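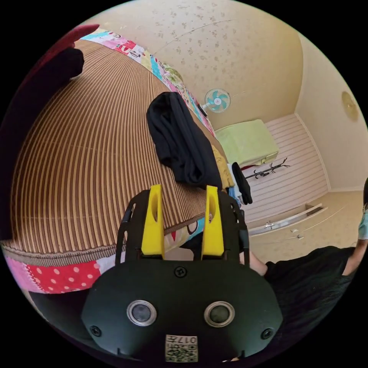
Wumilar questions claims made for paid folding systems

December
By Hilkka Kettunen, Wumilar press desk

Wumilar, the household advice group, has today published its review of clothes-folding systems, and finds little in them that would justify the money. The review looked at the claims made by sellers of folding boards, drawer grids and paid lessons, and asked people what they do with their washing once it is dry. Most of them put it on the bed.

The review draws on answers from 2520 households. Of these, 80 per cent said the bed was where they sorted and folded their clothes. Only a small share had a table they could keep clear for the job, and several who had bought one said it had since filled up with other things.

"We were told again and again that folding on a bed is the wrong way to do it," said Hilkka Kettunen, who wrote the review. "We asked the people telling us this what they had measured. They sent us brochures. One sent us the same brochure twice."

The main complaint against the bed is that it is soft, so that a fold made on it won't hold. Wumilar accepts that a deep duvet makes poor ground for a shirt. A flat cover or a woven mat laid over the bedding answers most of that, and many homes already own one for the summer. The review found no good evidence that a board did the job better, and the sellers could not point to any.

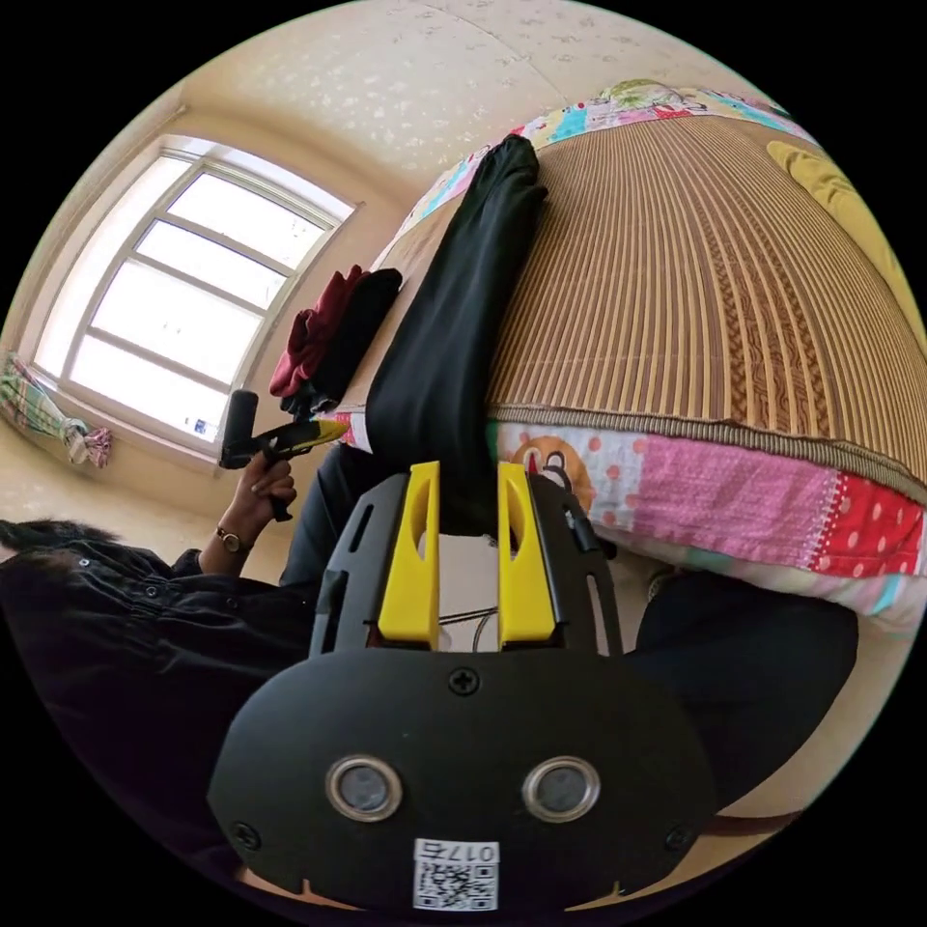

Folded black trousers hanging down over the near side of a bed with a striped mat, next to a pile of burgundy and black clothing.

Trousers were the item people grumbled about most. The advice sold with the Grornard folding board calls for five separate folds and a pause between each. Wumilar's testers at Turunen tried it for nine weeks alongside the ordinary way, with the legs laid together and the length doubled over. At the end of that time 51 per cent of the trousers folded on the board were judged neat when taken out of the drawer. The figure for the ordinary way was the same. Wumilar does not claim this settles the matter for every kind of cloth, and heavy wool was left out of the test.

The review is also doubtful about sorting by colour, a rule which turns up in nearly every lesson and is rarely explained. Testers who sorted by colour ended up with several dark garments on top of each other and had to lift the whole lot to see which was which.

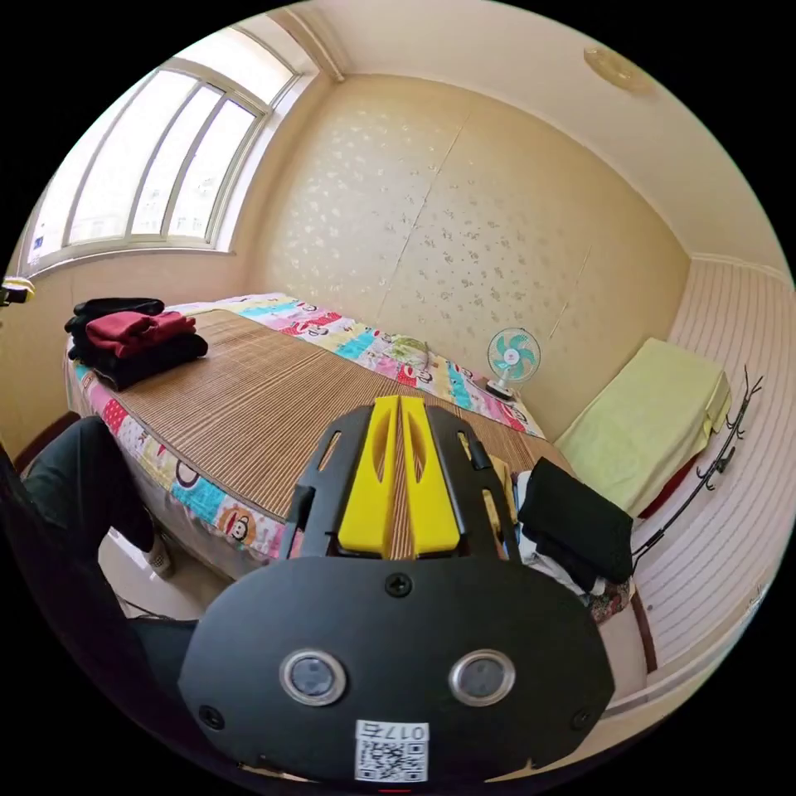 Stacking is the part of the job where Wumilar thinks a little care does pay off, and it costs nothing. A stack should be low enough to carry in one go, with the folded edges facing the same way. Mixing the colours helps too. Where a dark red garment sits between black ones, as in the stack at the end of the mat, it marks the place, and the black things above it and below it are easier to tell apart. Testers who worked this way found what they wanted sooner, though the review warns that this was their own view and was not timed.

The group is no more taken with the idea that everything must be folded. Jackets, and anything due to be worn again the next day, can go on a hook or a stand. The lesson packs sold by Tirar tell customers to fold these as well, and then sell them a set of boxes to put them in. Wumilar asked Tirar why a coat rack would not do and had received no answer by the time the review was finished.

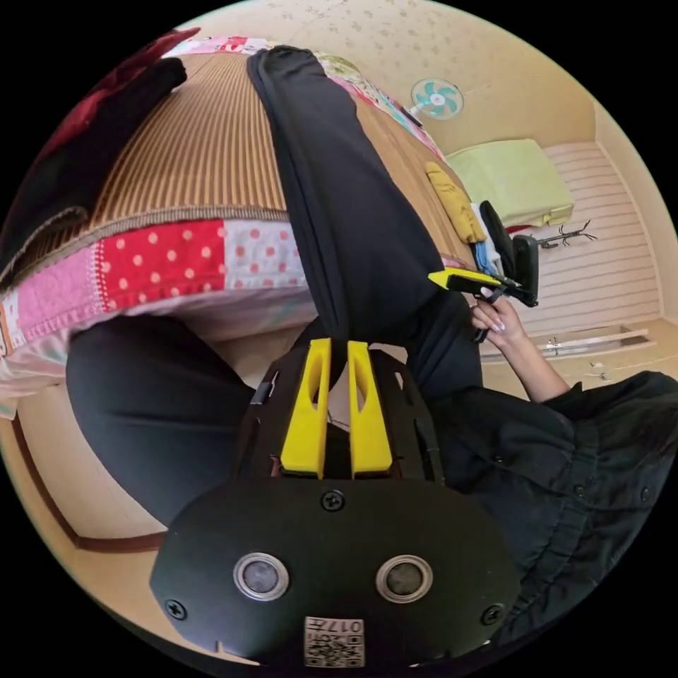 Dark red and black garments at the edge of a striped bed cover, with a patchwork quilt beneath.

Claims about time were the hardest to check. Sellers spoke of hours saved each month but could not say who had been asked or what they had been doing before. Testers spent longer on their clothes during the first weeks with a board, and went back to their old speed later on. Some liked the board and kept it. Wumilar has no quarrel with that, so long as the box stops promising them a free afternoon.

The review suggests that anyone thinking of buying a folding system should first clear the bed, put something flat over the covers and fold one full wash there. Readers who have already bought a board and feel it has earned its price are invited to write in, with details of what they fold and how often. Their replies will be added when the review is next brought up to date.

Copies of the review can be had free of charge from the Wumilar press desk, along with the full list of questions put to households.

Contact: Hilkka Kettunen, Wumilar press desk | © Wumilar. All rights reserved. | Back to top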